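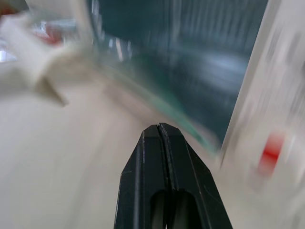

Do storage containers need lids?

Only the ones that get stacked or live somewhere dusty. A container you open every day is better without one, as the lid ends up behind a cupboard or under another container.

Containers and the big table: gallery and notes

Posted January 7, 2020 by Godelieve Peeters

The back room at Kudell has been sorted twice since June. The first time we bought whatever was in the shop and filled it. The second time we took everything out, put it on the table in batches and only then decided what it should go in. The notes are mostly from the second time. Kudell is a shared workroom for sewing, paper and small repairs, so the mix of things is odd and your own room will be different.

Teal object, pale table
Dark teal, with a rim in a lighter mint green. The off-white tabletop is where all the sorting gets done.

Colours
We began with one colour for everything and it was a mistake. From the door they all looked alike, and people opened four before finding the tape. Now teal is for fabric, grey is for paper and card, and clear is for anything small. Huệ Chu wanted yellow for repairs as well, but the shop only had yellow in a size too deep for the shelf, so repairs are in grey with a label on the front.

Labels
Paper labels under clear tape, on the short side, at the same height on each one. We tried writing on the plastic with a marker. It wore off the smooth ones in a few weeks and wouldn't come off the rough ones at all. If the contents change, the label changes the same day. There is a roll of blanks on a hook by the light switch.

Fabric
Folded and stood on edge, so you can flick through it like records. Anything smaller than a tea towel goes in the scrap bag. Large pieces are rolled and kept on the bottom shelf, out of the containers altogether. Wool has lids. Cotton doesn't.

Paper and card
Flat, never on edge, or it bows. Ľudovít Polák cut a piece of board to the size of each container and laid it in the bottom, and the corners of the card have stayed square since. Offcuts are kept if they are longer than 15 cm. Anything shorter goes in the recycling.

Small things
Buttons, hooks, press studs, washers and picture wire used to be in one large tub, which meant tipping it out every time. They are now in jars inside a clear container. Jars with damaged lids were thrown out. There is still one jar of mixed bits that we have all agreed to leave alone.

Repairs
Each job has a bag with a name and a note of what is wrong. Bags without a name are opened at the end of the month and put on the table. Boris Šimek looks after these — ask him before you take a screw out of anything.

The shelf
It is the Sallano one, 70 cm between the uprights, and it takes two containers side by side with a bit of space for fingers. Measure across the rim when you buy, as most containers are wider at the top than at the base. We measured the base, and had to take 5 of them back.

The table
It stays in the middle of the room. We had it against the wall for a while, but then only one side could be used and things piled up at the back. Wipe it down before you put fabric on it. A damp cloth does for most marks, and glue comes off with a plastic scraper once it has set. Please don't use the metal one.

Washing the containers
Warm water and washing-up liquid, twice a year. Take the label off first. Leave them upside down on a towel overnight and don't put anything back until the inside of the rim is dry, where water tends to sit. Scouring pads leave scratches that hold dirt, so use a sponge.

What we would still change
The scrap bag is too big and fills up with things that should have gone out. The clear containers crack at the corners if they are dropped, and two of them have gone that way already. Ľubomír Bednárik has offered a set of shallow drawers from his old workshop, and if they fit under the window the jars will move there.

Spare lids are on top of the cupboard. If you find one that fits nothing, leave it on the end of the table for a week and then it can go.

Get new posts by email. Enter your address and press Sign up. You can stop at any time.

Recent
Hanging tools on a board
A better place for the ironing board
Sorting thread by weight
What goes in the scrap bag
Moving the shelf away from the damp wall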